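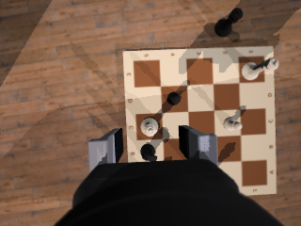
Home News Fixtures Results Clubs Contact

Rimkutė stays put: Tumisell captain signs on for one more season

2024-04-23

Well, we can all stop worrying. Raimonds Rimkutė is staying at Tumisell, and I couldn't be happier about it!

The club put out the news after training last night, and by the time I'd parked my car it was all over the clubhouse. The new deal runs through the end of next season, which will be his last as a player (he says, and I'll believe it when I see him hand back the boots). There had been plenty of talk about Ekitz coming in with an offer for the hooker, and I'd heard it from enough people that I had half a goodbye column written in my head.

He has played 185 games for Tumisell, most of them at hooker and a handful at flanker when everybody else was hurt. He's captained the side for the last five seasons. I still think his best 80 minutes came in the mud at Rätsep Park last October, when they were down by two scores at the half and he pretty much dragged the forwards up the field by their collars.
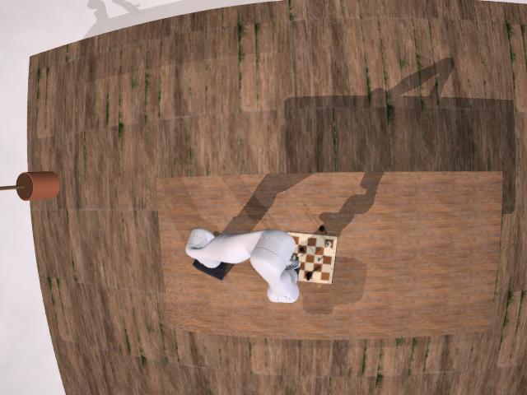
Zinash Shiferaw told me the talks were a lot shorter than the rumors made them sound. She said the coaching staff had asked him for a yes or no before the playoffs so that it wouldn't hang over the locker room, and that he called back the same evening. "He wanted to know if he'd still be throwing into the lineouts," she said. "I told him he would be until somebody took the job off him in practice."

That last part matters, if you ask me. Tumisell has a couple of young hookers pushing through from the second team, and Rimkutė's minutes are going to come down. Expect him to start the big ones and come off the bench for the rest – a switch he's already had a taste of this spring, when he sat out the first half against Retura and then came on and won two penalties at the scrum in no time at all.
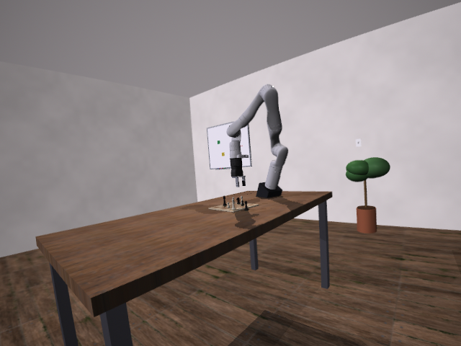 The crowd certainly noticed. There were 1,757 in for that game, the best gate of the season so far, and the noise when he pulled off his warm-up top was something else. My ears rang all the way home. I asked him afterward if he minded starting on the bench and he just shrugged and asked where the sandwiches were.

Saturday brings Ekitz to town, so the timing is kind of delicious.
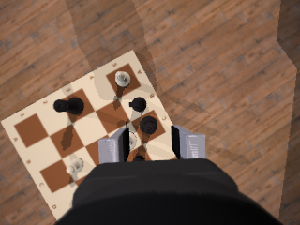
Tumisell's defense is what I'll be watching, even with all the fuss over the contract. They've leaked soft tries out wide for weeks, always the same way, with the inside men rushing up and the wing hanging back. From the stand the whole line ends up on a slant, like that chessboard lying at an angle across the floor planks, and Ekitz has the passers to find the gap. Shiferaw has had them walking through it on the practice field, over and over. A win locks up third place and a home playoff. A loss and they'll need help from Retura, and I don't want to spend another final weekend glued to somebody else's score.

Kickoff is at three, gates open at one. Get there early if you want to park on the near side.

Related news
Retura hold on in a scrappy one at Rätsep Park
Ekitz name unchanged side for Saturday
Second-team roundup: young Tumisell forwards run riot
Playoff picture: who still needs what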